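Brasorton Home Machines list
Date: October 25, 2018
Subject: Re: [brasorton-home] chores, and when

Someone on the list wrote:

> I read the Lamrani newsletter and it talks as if a machine that cooks
> supper is a couple of years off. My mother has trouble with her hands
> and can't turn the knobs on her stove any more. Is it worth waiting for
> something like this, or should I get her a new stove now? Can any of
> these machines do one plain kitchen job yet, start to finish, in a
> house?

Get her the new stove. I'll try to give you the longer answer too, as you asked a fair question.

I spend my working days on the Onar kitchen tasks, all of them in simulation. We have 82 tasks at the moment, and most are smaller than what people would call a chore. "Make soup" isn't on the list. "Turn off the burner under the pot" is, and that one has taken up more of my time since February than any other. It's close to what your mother needs, so I'll stick with it.

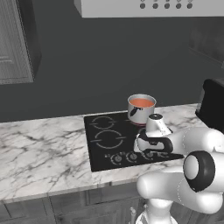
Stove task, simulated kitchen. Back right burner on, gripper near the right-hand knobs.

The job sounds like nothing. There are four knobs in a row and one burner lit. The arm has to work out which knob goes with which burner, get its fingers around that knob without bumping the pot, turn it the right way and let go. A person does all of this while talking on the phone.

On our last full run the arm made 325 tries. It turned off the correct burner in 156 of them, which is a bit under half. The failures were mostly of two kinds. In one, it closed its fingers slightly off center and slid off the dial. In the other, it made a perfectly good turn on the wrong knob. I worry more about the second kind. A slipped grip leaves you where you started, but a wrong knob can leave you with two burners on and a machine that reports the job as finished.
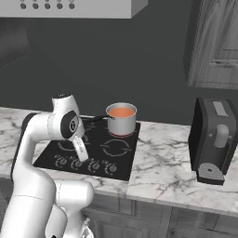

Part of the trouble is that stoves don't agree with each other. Some put the knobs in front, some at the side, some on the back panel, and the little marks that tell you which is which are hard to read even for me. We change the layout between runs so the arm can't just learn one stove by heart. When we let it keep the same stove every time the score goes up a lot, but then you have a machine that works in one kitchen.

The other part is that this is simulation. The soup can't scald anyone and the knobs never get greasy. Lostemeo tried an earlier version of our stove task on a real arm and needed around 7 minutes per try, with a person standing by the whole time to stop it. I don't say that against them. They did careful work and wrote down what went wrong, and I wish more groups did.

So for a single plain job in a house, with no one watching, my answer is no. On a shop floor it's different — the part comes to the same spot every time and you can bolt the arm down next to it. A kitchen gives you none of that. 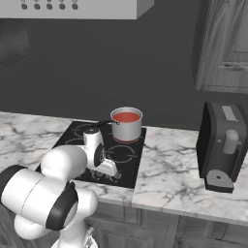
Lamrani's people replied off-list that their newsletter was talking about a fixed unit with its own built-in burner, and that an arm working somebody's ordinary stove was never part of the plan. They also think I'm too gloomy about wrong-knob errors, because a stove that reports its own burner state would catch them. I agree with that last point, but such a stove could also shut itself off, and then you don't need the arm for this job.

For your mother I would look at stoves with a timer shutoff and large push buttons, and try them in the store with her if you can. If anyone here has fitted lever-style knobs to an older stove, please post how they held up.

I'll send the full table of the 82 tasks to the list once the next run is done.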